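Clumby opens its workshop doors for a second look at two-armed table work

08/01/2020 - For immediate release

Clumby is delighted to invite neighbours, customers, school groups and anyone with a bit of curiosity to its second open day, to be held at the Rotent building this August. The first one went so well (and the biscuits went so quickly) that we have made the day longer, put out more chairs and asked our people to keep their benches running as they would on any ordinary working day. We had 222 visitors last time, which was more than the building had seen in years, and a good many of them wrote to us afterwards asking when they could bring the rest of the family.

The heart of the day will be the Cruzado demonstration, in which a pair of robot arms work across one table from opposite sides. The things on it are the sort you might have in your own kitchen or sitting room - clasp jars, glassware, a plant - and that is quite on purpose. We have always felt that people learn more from watching a machine deal with a jar than from any number of charts, and the team has been very patient in building up the sessions with household goods of all shapes.

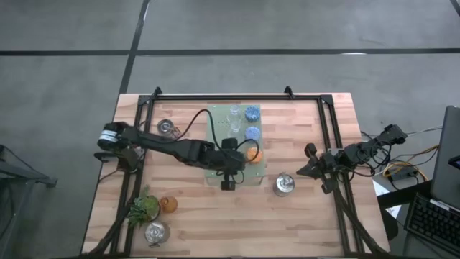
What visitors can expect

Demonstrations will start on the hour and last as long as the questions do, within reason. Between them there will be a short talk on Sino, our planning software, which decides which arm should go first and how the other one keeps out of its way. The talk is meant for people with no technical background at all, and children are very welcome to interrupt it.

There will also be a chance to suggest an arrangement for the table. Last time we took 101 suggestions on slips of paper, and the team has been working its way through them ever since with great good humour. Shelf risers came up again and again, as did fancy glass and scented things in tins, so those now have a regular place in our sessions. Glass is a lovely challenge for any machine, as light passes straight through it, and an open shelf asks the arms to think about what goes on top, what goes underneath and how to reach either without a bump. We would warmly encourage visitors to stay for more than one round, as the same job can look rather different the second time. 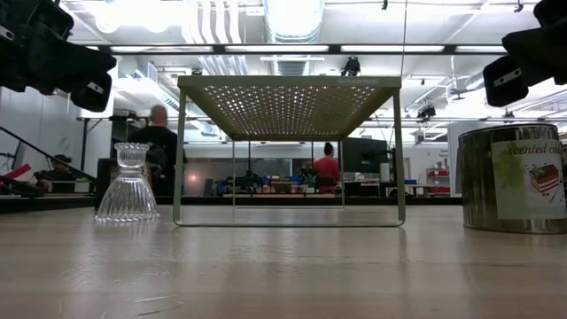 Areti Triantafyllou said the first open day had changed how she thought about the work, and that she had gone home with a notebook full of questions she had never thought to ask. She added that she would be glad to see the slow attempts shown alongside the good ones, as people seemed to enjoy them just as much, and that she hoped more of the younger visitors would come up to the front this year.

Getting here and booking

Entry is free, but places at each demonstration are limited, so please do book ahead by telephone or at the front desk. Groups of more than 6 should let us know in advance so that we can find you a good spot together. The building has step-free access throughout, and tea, coffee and squash will be served all day.

Members of the press who would like to talk to the team, or to film a session, should contact the Clumby press office.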